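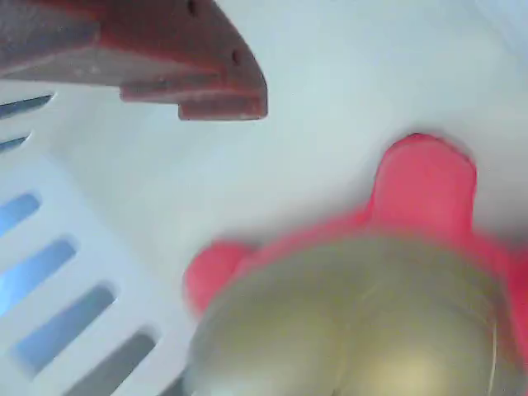

The Mukatstead short fiction round accepts stories of up to 3000 words set in the shared world of Wulludby. Entries are read without the author's name attached. A story has to contain one plain object that a character handles, and the object has to matter to the plot. It can be as ordinary as a white plastic basket or crate, smooth and bright, with gray-blue shading where the side curves. Magic items do not meet this rule.

Does the title count toward the word limit?
No. Chapter headings and scene breaks do not count either. Epigraphs do.

How many stories can I send?
2 per author per round. If a third arrives, the first two are kept and the third is deleted unread.

What are Luik and Besent?
Luik is the river town where most published stories take place. Besent is the upland district north of it. You may use either or both. New streets, shops and families are allowed in Luik. New towns are not allowed in Besent, as the map is fixed.

Can I use a character from another author's story?
Background characters, yes. For a lead character, get written permission and paste it above the first line of your file. The 19 characters on the shared list need no permission, but they can't be killed, married or moved out of Wulludby.

Is first person present tense accepted?
Yes. Any person and tense is accepted. A change of tense inside a scene is treated as an error unless the scene marks it.

What file format do you need?
DOC, DOCX or RTF, double spaced, in a 12-point serif font. Use italics for thoughts or leave them unmarked. Do not use colored text. PDF files are returned.

When does the round close?
Aug 31, 2020, at midnight UTC. The server clock is used.

Who reads the entries?
Each entry goes to two readers. If their scores differ by more than 5 points, Jahangir Wijesinghe reads it and his score replaces the lower one.

Can I revise after sending?
Once, before the closing date. Send the full text again under the same title with "v2" in the file name. Changes made in the body of an email are not applied. The May round allowed unlimited revisions; that rule has been withdrawn.

Fiction > Wulludby > Short Rounds > Entry FAQ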